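The Big White Table

A shared workroom in Drollach set out to keep one surface clear. The surface has had its own ideas.

By Kelly Mottram

The first thing Arash Yazdani did when I got to Omstead was apologize for the table. I hadn't said anything about the table. I hadn't put my bag down yet, largely for lack of a place to put it.

"It was better this morning," he said. I have said the same thing about my kitchen to every guest I have ever had, and it has never been true there either.

Omstead is a workroom on the second floor of what used to be a carpet showroom in Drollach. People come here to build things, take things apart, and stand near a bench with a cup of coffee while somebody else builds things. There are desks along one side and workbenches farther in, and there is the big white table, bought when the place opened because Yazdani had read that every shared room needs one surface belonging to everybody. It came from Pelupessy, a furniture maker two towns over that mostly does school cafeterias, and it cost 2000 dollars. He still brings up the price when people set down something with screws sticking out of the bottom.

The theory was simple. You could use the table for whatever you liked, and when you finished you took your stuff with you. The rule was printed on a card and taped to one end. The card was covered up by the second week, and it was found again in March under a tray of hinges.

I came to Drollach to write about storage, a subject my editor believes our readers can't get enough of. I had pictured drawers. I had pictured a pegboard with the outline of each tool painted on it in a cheerful color, and a man in an apron explaining the outlines. What Omstead has is a much more familiar arrangement, where everything with a name has been put away and everything else is on the table.

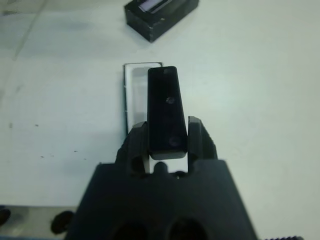 Parts without names are the real trouble in any workroom, and also in any junk drawer, garage, or glove compartment. A hammer goes home with the hammers. But take the black bar on the big table, tall and a little narrower toward the top, with rounded corners up there and two small round holes in its face. Somebody decided on those holes. Somebody cared enough about the corners to round them off. Behind it is a see-through sort of plate with a thin black border, and I could make an equally confident case for that being the lid of something, a window in something, or the only survivor of something. You can't throw out a thing like that. You also can't file it, and so it stays where the light is good.

Yazdani has a system for this, and he is proud of it in the way people are proud of a dog that has bitten only relatives. It's called Bollberg, after the out-of-business hardware store whose cabinets he bought at auction. The cabinets came with numbered drawers and a ledger, and the ledger came with several decades of entries in pencil. He decided to keep going from where the store had left off. If you find a mystery part at Omstead, you're supposed to give it the next number, write a line about it in the ledger, and put it in a drawer. After a year it can be used, given away, or dropped in the scrap bin without guilt.

I asked to see the ledger. It is a pleasure to read. Entry 3739 says "flat, gray, important?" A few lines farther down, in different handwriting, someone has logged "the other one." There is an entry that just says "see Arash," and when I saw Arash about it he had nothing to add.

The weak point in Bollberg is the walk. The cabinets are down the hall, past the restrooms, in a closet with a light you have to hold on. The table is right there. A person with a small part in one hand and a deadline in the other doesn't go down the hall. He puts the part on the table, intending to do the right thing at 5 o'clock, and at 5 o'clock he goes home. I don't blame him. My own coat closet is 20 feet from my front door and I haven't hung up a coat since I moved in.

On this point I would like to say a word for chairs. Every room I've visited for this magazine has had hooks, and some have had very nice hooks, bent out of old silverware by people with time on their hands. The jackets are on the chairs. A chair back is wide and it's at the right height, and it asks for no aim at all. Omstead put in a row of hooks by the door the first winter. Yazdani says they've worked out well for extension cords.

What changed things, a little, was a tape measure. Yazdani noticed that the parts piled up at the ends of the table and along the side facing the door, and that people were leaving the far side more or less alone. They weren't being careless, as he sees it. They were putting things down at the first place their arm could reach. So he quit lecturing them about the middle and started thinking about the ends.
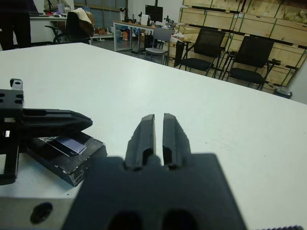 He tried a shelf first, 80 inches long, mounted on the wall by the door so that people coming in would meet it before they met the table. It filled in a week with other people's lunches. He took it down. Then he tried baskets, one to a person, with names on them, and learned that a basket with your name on it is a fine place to keep things you've stopped wanting to see. He still has the baskets. They're in the closet with the light you have to hold on, and I understand they have Bollberg numbers.

The current attempt is a ten-minute bell. At the end of the afternoon a kitchen timer goes off and everyone who's still in the room is expected to pick up whatever is nearest to them, whether it's theirs or not, and deal with it. The beauty of this, according to Yazdani, is that people are much more decisive about other people's belongings. I watched it once. A woman I hadn't met picked up my notebook, looked me over, and asked if I was planning to keep it.

When the timer went again I helped wipe down the parts of the table you could get at. Pelupessy makes a good top, smooth without being shiny, and with a damp rag and some patience the pencil marks came right off. Wiping it made me feel like a better person than I am. I went home and cleared the dining table that same night, and it stayed clear through breakfast.

Yazdani is now thinking of bringing the cabinets in from the hall. It would mean moving one of the benches, and moving the bench would mean finding somewhere to set down everything that lives on it while the work gets done. He has a spot in mind. He was looking right at it when he told me.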